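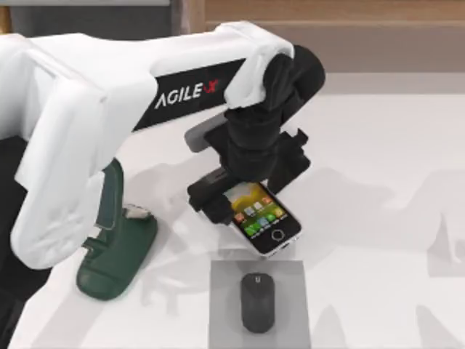
**Trerlow Technical College — Department of Occupational Safety**

Wednesday, February 20, 2019
Notes for week 9: reporting near misses (Ivar Lindqvist)

Welcome back, everybody! Last week we ran out of time in the middle of the Druvetton warehouse case, so let's pick it up where Tsz-kin left us, with the pallet that slid off the rack and landed in an empty aisle.

A *near miss* is an event that could have hurt someone or broken something, and didn't. Plenty of people will call that luck and go back to work (I did it myself for years, I'm sorry to say). Please write it down all the same — the next pallet may come down at shift change, when the aisle is full.

## What goes in a report

- where it happened, and at what time
- what you saw, in your own plain words
- what you did right away, such as roping off the aisle
- your name, if you are willing to give it

Leave blame out of it. "Kazimír was careless" tells the reader very little, while "the rack had no back stop" gives the supervisor something to fix.

## Going over the form

Keep it to 2 pages at the very most. The old form at Michalík had 30 boxes to fill in, and you can imagine how many people got to the bottom of it after a long night shift!

**For next time:** read the Vemero handout and write up one near miss of your own, from work or from home, in 100 words or so. Kitchen stories are very welcome.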